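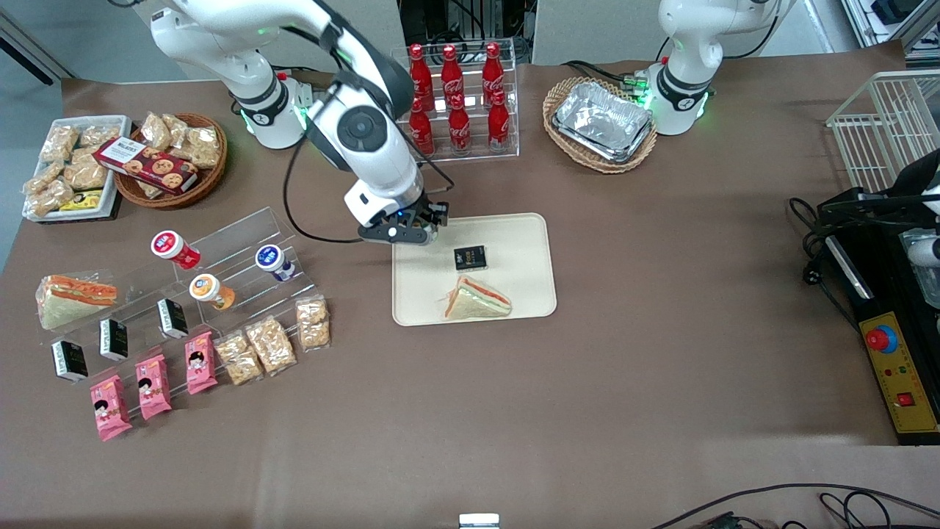 Ticket: Huanca lunch ordering, duplicate orders
Opened by: Esben Bjarnason
Status: Reopened (again)

Nov 21, 2019

Ordered one sandwich through Huanca. Confirmation email says 70. Canceled, got a second confirmation thanking me for my loyalty.

Update 1
Cleared cache, logged out, logged in. Cart now shows 1 sandwich and a delivery address in a town I left in July. Changed the address. Cart shows 70 again.

Update 2
Support suggested another browser. Same result, different font.

Update 3
Found something. The quantity field and the desk number field share a name on the checkout form. I sit at desk 70. A colleague at desk 3 confirms he has been getting three soups since the Cekton update and assumed it was a promotion.

Update 4
Workaround: leave desk number blank and put it in the notes. The kitchen reads the notes, most days.

Update 5
Vendor shipped a fix. Quantity is now right. Desk number defaults to 500, and we don't have a desk 500. Lunch is at reception, under the coats.

Reopening. Please also refund the other 69. Finance has started forwarding me things.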